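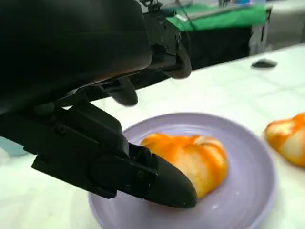 Gripper and wrist camera: common questions

What is the gripper for?
Cluder is a two-finger gripper for a bench arm, built in our shared workshop. The current task is picking up a bread roll and moving it to or from a plate.

Why bread rolls?
They are uneven. A twisted roll has several lobes, and the tip may meet a lobe or the dip between two.

Where does the camera go?
On the wrist, looking along the fingers. The housing fills a good part of the left side of the view. Leave it there — moving the mount means calibrating again.

How many runs have been recorded?
1,829 as of April 2, 2025. Of these, 823 use a plate.

Can I change the fingertips?
Yes. Undo the screws at the end link, swap the tip and run the homing script before anything else. Keep the rounded shape. Square tips tear the crust.

How is closing force limited?
By motor current, in firmware. The default limit is 200 mA. Thảo Châu keeps the settings file; ask her before raising it.

The lower finger stops short. What should I check?
Look for play in the middle joint first, then the cable at the wrist. Version 9 of the firmware also logs a stall code.

Does it work with other arms?
Only the Gevex arm has been tried. Đức Lò has drawings for a second adapter plate — not yet cut.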